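Frota missile destroyer back at Prallolbridge after refit

The guided missile destroyer Frota tied up at Prallolbridge just before noon, ending a yard period that ran 8 months. Crew families on the pier. Rain most of the morning, band played anyway.

Main job was the air defense system. The old twin-arm launcher on the foredeck is gone, cut out and craned off in one piece. In its place, a block of vertical cells holding the Brirnel, a medium-range surface-to-air missile the navy has been trying to get to sea since the program was restarted. Frota is the first ship to carry it.

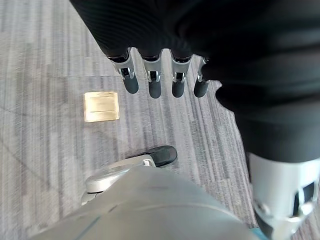 The Brirnel itself is shorter than the missile it replaces and a good deal lighter, 107 pounds lighter according to the yard's handout. Four folding tail fins, no wings. The fins were the trouble in early trials, when one of them failed to open and the round had to be destroyed over the range. The maker, Skevedetti, went back and redid the hinge. The new one is a short piece of polished metal set between two darker parts, same general idea as the silver segments on those hanging robot fingers, and each gets checked by hand before the round is sealed in its canister. Skevedetti says no fin has stuck since the change. The navy has not put out its own numbers.

Radar work took longer than planned. The ship keeps its old search set but has new illuminators fore and aft, which the Brirnel needs for the last few seconds of flight. Cabling for the aft one had to be pulled and run again after a flooding test went wrong in March. That alone cost the yard 3 weeks, and teh overtime bill is still being argued over.

Not everything on the list got done. The gun mount overhaul was pushed to the next yard visit. So was a second decoy launcher on the port side. Officers on the pier would not say how that affects the ship's deployment date, only that she is expected to sail on schedule. 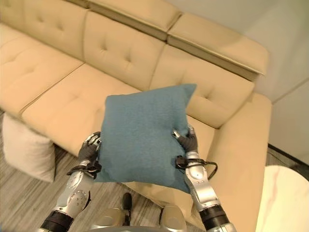

Live firing comes next. Frota goes out to the Prallolbridge range for a series of 4 shots, the first two against slow drones and the rest against faster sea-skimming targets. The last is the one to watch. The old launcher could not reload quick enough for a second try at a target that low, and much of the case for the vertical cells was built on fixing that. All shots will carry telemetry packages in place of warheads.

If the series goes well, two sister ships get the same launcher, one after the other, in the same dry dock. Money for the first is approved. Money for the second is not, and the vote has slipped once already.

Boat owners should note that the range area south of the breakwater will be closed from 6 a.m. until dusk on firing days. Dates to be posted at the harbor office and at the fuel dock. The coast road stays open thoughout. Parking at the overlook will be closed to everyone but range staff.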